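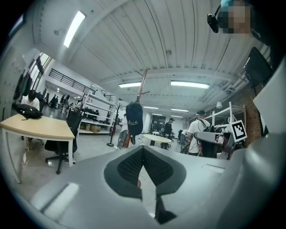
Rinbridge Robot Club, Junior Pages

Can you teach a robot with your own hand?

Hi, I'm Bendik! I help out at the club on Thursday afternoons, and I've been trying the Tudose kit, a gripper you hold in your hand. Look for the big gray finger on the right. The dark V in the middle is mesh fabric.

So how does it work? You pick something up with the gripper, a sock maybe, and a camera on it records the whole move. Later a computer studies lots of those moves (Lenuța says 500 is a decent start, phew!) and a robot arm has a go at copying them.

Do I like it? Mostly, yes! My first sock took me nearly 20 tries, but then my hand got the idea. It does get heavy, so swap with a friend. The booklet is a bit grown-up too, so read it with somebody older.

The kit comes with two spare pads, and you can borrow it from us for a week. Ask Joscha at the desk, and bring your own socks. Clean ones, please!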